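Home | Local | Repair | Events

Old computers, spare drives and a very full July
2 min read

I finally got over to Darnska, the computer repair shop Obed Adjei opened behind the bakery, and wow, that place is busy! They took in 342 old desktops last year (offices, schools, somebody's attic) and July is when most of the stripping gets done.

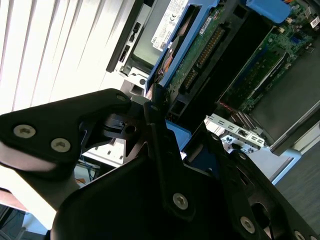

Obed starts every desktop with the storage, and he's fussy about it. Each hard drive gets logged before it goes anywhere. I do love a case with a plastic caddy, like the blue one holding the drive here, right by the silver cage – so much nicer than hunting for tiny screws. My own old tower had none of that, and I still have the scar.

Drives get sorted by size next, then stood up for checking, and Szymon Michalski keeps the list. He was on number 1647 when I stopped by.
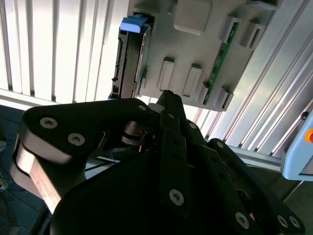

Bring yours in

Drop-off runs until 3 p.m. all month. Keep your power cord, they have plenty!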